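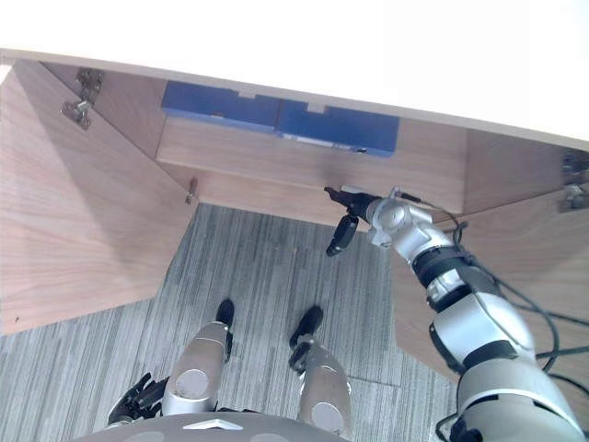
4. 投稿原稿の登録と著者略歴の設定

本章では、文芸誌『Culetska』編集部の担当者が、投稿管理システムCakeroに原稿と著者略歴を登録する手順を説明します。ログイン方法と権限の種類は第2章を参照してください。

4.1 登録前の確認

登録には「編集」以上の権限が必要です。「閲覧」権限では[新規登録]ボタンが表示されません。

対応するファイル形式はDOCX、RTF、TXTの各形式です。縦書きのPDFは本文の抽出時に行順が入れ替わるため、登録できません。著者に元の形式での再送を依頼してください。

注記:詩の原稿は、1ファイルにつき1編とします。連作は1編として扱いますが、各編の題を「小見出し」欄に入力する必要があります。

4.2 原稿の登録

1. メインメニューから[原稿]→[新規登録]を選択します。
2. 「部門」で、詩、短編、随筆、翻訳のいずれかを選択します。翻訳を選択した場合は「原著者」欄と「原語」欄が追加されます。
3. 「題名」に作品の題を入力します。副題は全角ダッシュで区切らず、「副題」欄に入力します。
4. [ファイルを選択]をクリックし、原稿ファイルを指定します。
5. [抽出]をクリックします。本文が右側の欄に表示されます。
6. 字下げ、空行、ルビの位置を原稿と照合します。ずれがある場合は[手動補正]で修正します。
7. [仮登録]をクリックします。受付番号が発行されます。

注意:手順7のあとで部門を変更すると、受付番号が振り直されます。旧番号で著者に連絡済みの場合は、変更前に編集長の承認を得てください。

4.3 著者略歴の設定

略歴は誌面用と目次用の2種類を登録します。誌面用の上限は17行、目次用の上限は27字です。上限を超えた分は保存されますが、組版データには出力されません。

1. 受付番号の行で[著者]を開きます。
2. 「筆名」と「本名」を入力します。本名を誌面に載せない場合は「非公開」にチェックを入れます。
3. 「欧文表記」は名、姓の順に入力します(入力例:Roy Mottram)。
4. 「誌面用略歴」に本文を入力します。文体は常体、人称は三人称に統一します。
5. 既刊書名は二重かぎ括弧、雑誌掲載作の題はかぎ括弧で囲みます。
6. 受賞歴は賞名、年、対象作の順に記載します。候補にとどまったものは「最終候補」と明記します。
7. [目次用に転記]をクリックし、表示された文を上限内に収めます。
8. [保存]をクリックします。

注記:過去に掲載歴のある著者は、筆名の入力時に候補として表示されます。旧システムHeserからは1,216名分の略歴が移行済みです。移行分は、ほぼすべてが最終更新日の欄を空白のまま引き継いでいます。内容を著者に確認してから使用してください。 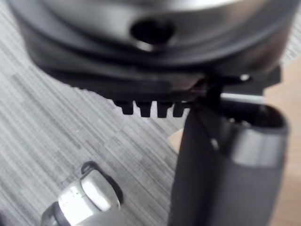 図4-1 金属の円筒と黒い段付きの基部

4.4 重複投稿の照合

仮登録した原稿は、照合機能Dantasで既登録の原稿と比較します。照合は毎日午前3時に自動で行われます。当日中に結果が必要な場合は、次の手順で手動照合を実行します。

1. [原稿]→[照合]を開き、受付番号を入力します。
2. 「対象」で「全号」または「直近の号」を選択します。
3. [実行]をクリックします。
4. 結果が「要確認」の場合は、一致箇所を開いて引用か重複かを判定します。
5. 判定を入力し、[確定]をクリックします。

注意:エピグラフと引用詩は本文と区別されません。「要確認」の結果だけを根拠に不採用の通知を送らないでください。

4.5 本登録

照合が「確定」になると、[本登録]が有効になります。本登録後の本文は編集画面から変更できません。著者校正による修正は、第6章「校正刷りの管理」の手順に従って入力します。

登録を取り消すときは、受付番号の行で[取消]を選択し、理由欄に「著者の申し出」または「編集部の判断」を入力します。取り消した原稿の受付番号は再利用されません。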